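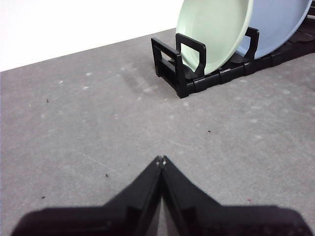 About Drundel

Drundel records demonstrations of household tasks for companies that train robot arms. The office and recording rooms are in Alesville. A second site in Trostau handles review and storage.

The company was started by Trí Phùng and Thịnh Phùng, who had built teleoperation rigs for a parts supplier and found that customers asked for the recordings more often than the rigs. Toàn Vi joined to write the recording software, called Vương, and still maintains it.

How we record

Two methods are in use. In the first, the operator holds the arm and moves it through the task by hand while the joints are slack. In the second, the operator sits at a leader arm and the follower arm copies the motion. Hand guiding is quicker to set up. Remote control gives cleaner camera views, as the operator's hands stay out of the work area, and it is the default for dish handling, sorting and folding.

Each attempt is stored as one episode: joint positions, gripper opening, wrist camera video and a written task label. Episodes start with the gripper closed and clear of the objects. Failed attempts are kept and marked as failed unless the client asks for them to be removed.

Dish handling

Dish work is the largest part of the current catalog. The tasks cover placing plates in a rack, taking them out, and moving a plate from one slot to another. Plates standing on edge are harder than plates lying flat — the fingers have to close on the rim at the angle the plate is leaning, and a neighboring plate limits the approach. Rack position is changed between sets. Operators are told not to straighten a rack before starting.

A standard order is 1000 episodes of a single task. The largest order to date was 3000, split over three rack layouts.

People

We have 28 employees, nine of them full-time operators. Marisol Espinoza runs operator training. New operators spend their first two weeks on remote control only and move to hand guiding after a check by a senior operator. Vy Lương heads review in Trostau, where every episode is watched at normal speed before delivery. Reviewers can reject an episode for a wrong label, a dropped video segment or a jump in the joint data.

Visits

Clients may watch a session in Alesville by arrangement. Bring your own objects if the task depends on them, and send their dimensions ahead.

Last updated: July 2024

Related
Vương file format notes
Leader arm calibration
Operator openings in Alesville
How we label failed attempts

9 shares | 0 comments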